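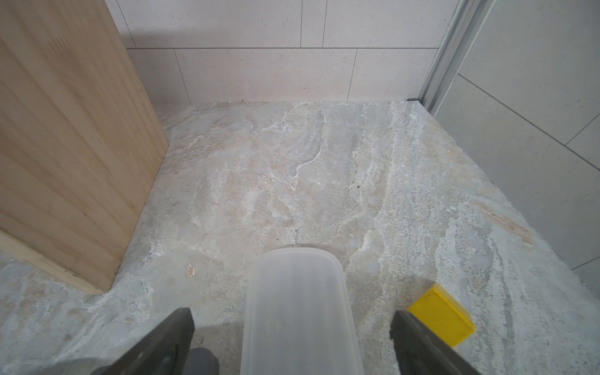 The pale board, stood up by the tiled wall

From: Rainer Kleinschmidt
To: Home Woodworking List
Date: Sunday, February 20, 2022
Subject: Re: Letting boards rest before cutting

Esko Vainio wrote:
> I brought my shelf boards in from the garage last night and would
> love to start cutting this morning. How long do the rest of you wait?
> My wife says I'm being fussy, and the Civari plans don't mention
> it at all.

Dear Esko, and hello to everyone I haven't written to since August,

You are not being fussy, or if you are then I'm worse! I give mine 14 days indoors, in the room where the finished piece is going to live, and I have been known to stretch that if the heating has been on and off. Years ago I built a bookcase for my sister in one weekend, wood straight from an unheated shed, and by spring two of the shelves had cupped so badly that her paperbacks slid toward the middle. She still has it (she is a very kind woman) and I still can't look at it.

If you lay them flat, put sticks between them, every 15 inches or so for thin stock, and keep the whole pile away from the radiator. I weigh mine on the kitchen scale too, and once the number stops changing I get out the saw.

As for the Civari plans, I like them very much, but check the back panel before you cut. Mine came out short and I had to start over.

Do write and tell us how the shelves come along.

Warmly,
Rainer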